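Trois semaines avec le kit Killby : mes impressions, dans le désordre

Par Jihad Srour
Lundi 15 avril 2024
Temps de lecture : 7 minutes

Plusieurs d'entre vous m'ont écrit après mon dernier billet pour savoir si j'allais enfin parler du kit Killby, et surtout si je le recommandais. J'ai repoussé un peu, d'abord parce que j'étais enrhumé, ensuite parce que je voulais avoir fait plusieurs après-midi complets avec avant de donner un avis. C'est fait, alors installez-vous, prenez un café, ça risque d'être un peu long (vous me connaissez).

Pour ceux qui débarquent : Killby propose une formule de location avec un robot à deux bras et deux mains articulées, le logiciel de téléopération, celui d'apprentissage, et une assistance par téléphone. On réserve par demi-journées, on vient dans leur atelier de Ludivberg, on apporte ses propres objets et on repart avec ses enregistrements. Ils vendent aussi le kit complet, à un prix que je ne vous donne pas parce qu'il change selon les options et que j'ai reçu deux devis différents à une semaine d'intervalle. Je n'ai rien acheté. J'ai payé mes séances au tarif normal, et personne chez Killby n'a relu ce billet.

Mon projet, vous le connaissez si vous suivez ce blog depuis l'été dernier : je voudrais apprendre à une machine à débarrasser une table. Pas une table d'usine avec des pièces bien calibrées, une table comme la mienne, où traînent des choses qui n'ont rien à faire ensemble. J'avais commencé en juillet avec un petit bras muni d'une pince à deux doigts, et j'étais arrivé au bout de ce que je pouvais en tirer. Les cubes, oui. Un torchon, déjà beaucoup moins. Dès qu'un objet demandait un peu de souplesse dans la prise, tout partait de travers et je passais ma soirée à ramasser.

La première séance a été consacrée à la prise en main, et je dois dire que c'est là que Killby m'a le plus agréablement surpris. J'ai été accueilli par Wanting Lu, qui s'occupe des nouveaux venus avec une patience que je n'aurais certainement pas à sa place. Elle m'a laissé me tromper, puis elle m'a montré comment détendre les épaules quand on porte les gants de commande, ce qui a l'air idiot mais qui change tout au bout d'une heure. Les gants viennent en trois tailles. Prenez celle du dessous si vous hésitez ! Dans la grande, mes index flottaient et les doigts du robot tremblotaient comme les miens un lendemain de fête.

Le réglage initial, en revanche, est pénible. Il faut refaire la calibration des mains à chaque changement d'opérateur, doigt après doigt, et le manuel (traduit un peu vite, à mon avis) inverse deux étapes à la page consacrée aux pouces. J'ai perdu une bonne partie de mon deuxième après-midi là-dessus. Quand j'ai appelé l'assistance, on m'a tout de suite donné la bonne procédure, preuve que je n'étais pas le premier. Alors je la recopie pour ceux qui en auraient besoin : d'abord la main ouverte à plat, ensuite le poing, et seulement après l'opposition du pouce. Et on enregistre le profil avant de quitter l'écran, sinon il est perdu.

Venons-en aux objets. Au début, je suivais sagement la liste conseillée, avec des gobelets et des blocs en mousse, mais je m'ennuyais et mes données aussi, si j'ose dire. J'ai donc fini par vider un tiroir dans un sac, et depuis c'est devenu ma méthode : du mou, du rond, du petit, du transparent, du qui roule. Je ne range rien, je pose comme ça vient, et je change la disposition entre deux essais.

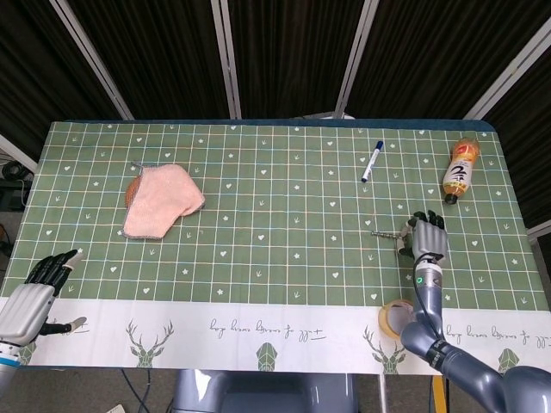
Le linge est sans doute ce qui m'apprend le plus. Une gant de toilette ou une serviette en éponge ne se présente jamais deux fois de la même façon, et il faut décider où pincer alors qu'il n'y a ni bord franc ni milieu évident. Avec mon ancienne pince, je devais presque toujours tricher en faisant dépasser un coin. Avec des doigts, on peut ramener le tissu vers la paume avant de soulever, et là je retrouve enfin un geste qui ressemble à celui que je ferais moi-même. Si quelque chose se cache à moitié dessous, c'est encore plus intéressant : faut-il tirer le linge d'abord, ou bien prendre les deux ensemble ? J'ai enregistré les deux stratégies, et Kaiwen Qin, avec qui j'échange souvent sur ces questions, me conseille de les séparer en deux jeux distincts. Je n'ai pas encore tranché.

Le rouleau de ruban adhésif transparent m'a donné du fil à retordre aussi. Posé à plat, il est bas, il est clair, et les caméras ne l'aiment pas beaucoup. Pour ce genre d'objet, je recommande de ralentir nettement l'approche et de laisser les doigts toucher la table avant de refermer. Le logiciel a un curseur pour limiter la force de fermeture, et je le laisse assez bas, quitte à rater une prise de temps en temps. Les marqueurs, c'est autre chose : dès qu'on les effleure, ils roulent. Quant aux bouteilles couchées, je trouve qu'elles font un excellent exercice pour l'orientation du poignet, surtout si on les tourne d'un essai à l'autre.

Un mot sur les nappes, parce que Jiahui Gu m'a posé la question en commentaire. Oui, il faut varier les fonds, et non, un tissu uni ne suffit pas. J'ai passé des heures sur une table nue avant de comprendre que mon modèle se perdait complètement au premier motif venu. Un quadrillage, des petits dessins, une bordure chargée : tout cela le dérange, et c'est très bien de le déranger tôt. Pensez seulement à tendre correctement la nappe. Un pli sous la main et vous avez une prise fantôme dans vos données.

Côté chiffres, puisqu'on me les réclame toujours : j'ai 284 enregistrements à ce jour, dont 13 que j'ai dû jeter pour cause de mauvaise calibration (voir plus haut, les pouces, je n'en dirai pas plus). Mon objectif est d'arriver à 700 avant les vacances. Ce n'est pas énorme, mais je suis seul à piloter et je préfère faire des séances courtes. Au-delà de deux heures, mes gestes deviennent paresseux et ça se sent dans les courbes – des arrêts bizarres, des trajectoires en escalier.

La partie apprentissage, je l'ai confiée à Ninurton, le module fourni avec la location. J'en attendais peu et je suis plutôt content. L'interface est claire, on peut relire chaque essai, couper le début et la fin, ajouter une étiquette, et lancer un entraînement sans écrire une ligne de code. J'aurais aimé pouvoir comparer deux versions côte à côte, mais il faut pour l'instant ouvrir deux fenêtres et jongler. L'export, lui, est lent. Vraiment lent ! Apportez un livre. Je regrette aussi que les étiquettes disparaissent quand on exporte vers un autre outil, ce qui m'a obligé à tenir un cahier en parallèle, avec mon écriture de médecin.

J'avais essayé auparavant la formule concurrente de chez Hao, et on m'a demandé de comparer. Le matériel de Hao est plus léger à installer et la salle est plus calme, il faut le reconnaître. Mais les mains n'ont pas la même finesse, et pour ce que je veux faire, les doigts comptent plus que tout le reste. Si votre projet consiste à déplacer des boîtes ou à trier des pièces rigides, je crois que vous serez très bien chez Hao, et que vous garderez un peu d'argent pour autre chose. Hongmei Xiao, qui a testé les deux pour son propre compte, n'est d'ailleurs pas d'accord avec moi et préfère Hao même pour le linge. Je lui ai proposé de venir l'écrire ici, l'invitation tient toujours.

Ce qui me gêne le plus chez Killby, au fond, c'est la réservation. Les créneaux de l'après-midi partent très vite, le site affiche parfois des disponibilités qui n'en sont plus, et l'annulation n'est gratuite que jusqu'à l'avant-veille. J'ai dû renoncer à une séance à cause de mon rhume et je l'ai payée quand même. C'est écrit dans les conditions, je n'ai donc rien à dire, mais j'ai un peu ronchonné dans mon mouchoir.

Et le trajet, bien sûr. Ludivberg est à presque 100 kilomètres de chez moi, avec un sac d'objets hétéroclites sur le siège passager. J'ai pris l'habitude de noter mes idées de séance en arrivant sur le parking, avant d'entrer, et de refaire la liste au retour pendant que c'est frais.

Alors, est-ce que je recommande ? Pour quelqu'un qui a déjà un peu pratiqué la téléopération et qui bute sur les limites d'une pince, oui, sans trop hésiter, en commençant par deux ou trois demi-journées plutôt que par un abonnement. Pour un tout premier contact, je trouverais ça cher, et la calibration risque de décourager. Quant à acheter le kit complet, j'y pense le soir et je n'y pense plus le matin.

Prochaine séance la semaine prochaine, si les créneaux le veulent bien. Je compte travailler les gestes à deux mains, une qui retient et l'autre qui tire, et j'ai mis de côté un vieux torchon et une pelote de laine pour l'occasion. Si vous avez des suggestions d'objets embêtants, les commentaires sont ouverts, et je réponds à tout le monde, même si c'est parfois avec du retard.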